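Nusrat Haque to debut four-channel set at Nitby with rebuilt Jang synthesizer

Electronic composer Nusrat Haque will perform the full-length version of "Skusura" at the Nitby festival in June, using a rebuilt analog synthesizer and a four-channel speaker layout. The set runs 70 minutes without a break. It is the first time the piece has been scheduled in a room larger than a studio.

The performance takes place in the main hall, which has a seated capacity of 739. Doors open at 7:15 p.m. and the music starts at 8. Late entry will be allowed only during the transition between the first and second sections, which falls at the 22-minute mark.

"Skusura" was released last fall on Emby, the label run by producer Lindsay Wihongi. The recorded version is a stereo mixdown of material written for four discrete channels. Haque said the stereo edition dropped most of the low-frequency movement between the rear speakers, and that parts of the second section were shortened to fit on two sides of vinyl. The initial pressing of 1,255 copies has sold out, and Wihongi said a second pressing is planned once new lacquers have been approved.

The instrument at the center of the set is a Jang, a semi-modular synthesizer with two oscillators and a ladder filter. Haque's unit was rebuilt over the winter by technician Cledwyn Owen, who replaced the power supply and the oscillator core, then added individual outputs for each voice. Previously the two oscillators were summed before the filter and could not be sent to separate speakers.

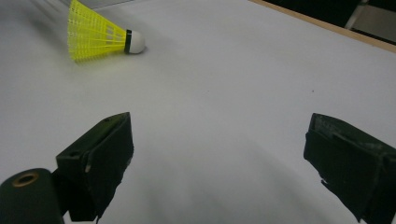

Owen also fitted a temperature compensation circuit. Tuning drift had been a problem at earlier shows, where the lower oscillator moved by as much as a quarter tone over the length of a set. In bench tests after the rebuild, he measured drift of 3 cents over two hours. The instrument will be powered up at soundcheck and left on until the performance.

Percussionist Anneli Hakala joins for the last two sections. Her kit consists of a floor tom, two bowed cymbals and a pair of contact microphones running into the same filter as the upper oscillator. There is no click track. Hakala takes her cues from a slow pulse in the left rear channel, which was mixed low on the record and will be raised for the hall.

Front-of-house sound is being handled by Ashton Dunstan, who mixed the album. The four main speakers will be placed at the corners of the seating area at ear height, with two subwoofers below the stage. Dunstan said the hall has a reverberation time of 1.9 seconds when full, longer than the room in which the piece was written, and that the attack times on the opening sequence have been reset to suit. Drapes will be hung along the back wall to limit reflections into the rear pair.

Seating is unreserved. Dunstan recommends the middle rows for the most even balance, though he said the outer seats will get more of the rear-channel detail in the third section. Peak level will be held to 96 decibels at the mix position, and earplugs will be available at both entrances.

The performance will be recorded in multichannel format. Wihongi said Emby intends to issue it as a download, with separate four-channel and binaural files, but has not set a date. Haque is working on a shorter piece for the same setup and does not plan to include any of it in the Nitby set.

Tickets are on sale through the festival box office. Day passes for Nitby cover the performance, subject to capacity, and a limited number of single tickets will be held for sale at the door from 6:30 p.m.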